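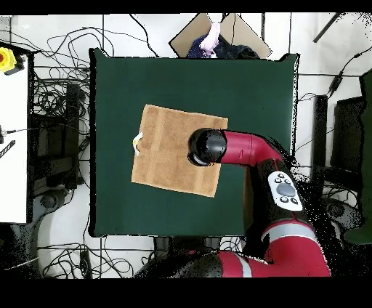
Tan towel on the green table, red arm on top of it

Can a robot do the towels yet?

Posted by Kheri Muli, February 2020

We run a small guest house, 10 rooms, and the towels never stop. My brother in law is convinced a machine could fold them by now. I say not a chance at our prices. Is there anything you can really buy? Not fussed about speed, it could run all night for all I care. Also guests leave rubbish in the towels – wrappers, tissues, once a whole sandwich. Would it cope with that or just fold it in?

Duarte Paiva

Short version, no. Long version, depends what you call folding. A flat towel, laid square, is fine. Getting from a heap to a flat towel is the hard bit. Cloth never lands the same way twice so the machine has to find a corner first, and half the time the corner is underneath. 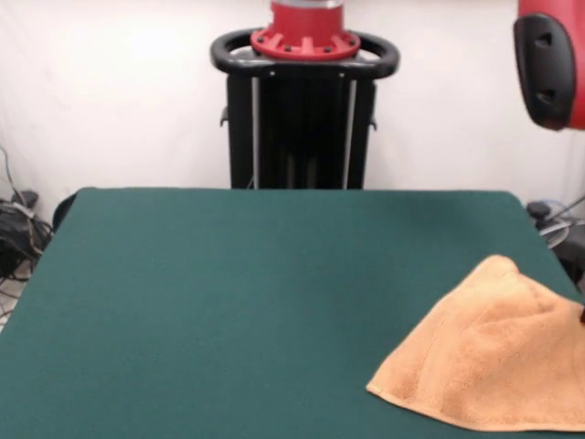 Crumpled towel, this is what yours look like out of the dryer

You'd want to ask any seller to start from that and not from a neat pile. I did a trial at Rekano in December, 44 towels, and gave up watching. My mum is quicker. Rubbish in the towels is a seperate job really, see below if someone else knows more.

Malte Voß

Disagree a bit with Duarte. Small light stuff is not hopeless, two fingers can pinch a bit of packaging fine if they can get at it. Knowing it's there is another matter. If it's wrapped up inside, no camera will spot it, so shake them out by hand first.

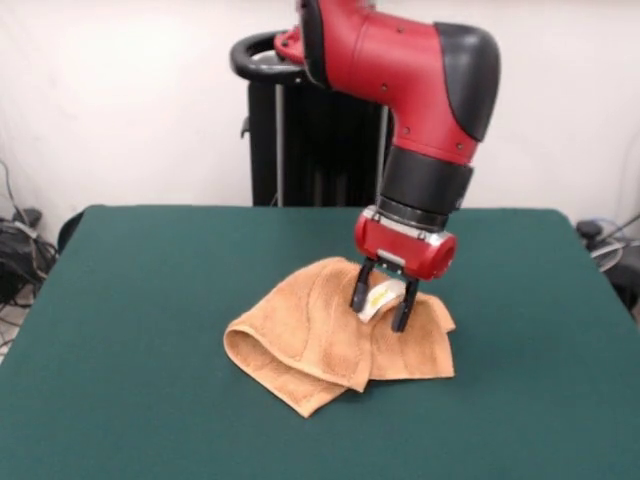
Jörg Kohlhase

Just get a laundry service. We pay Van Loon 386 a month and they come 3 times a week, all folded. Dont know about robots sorry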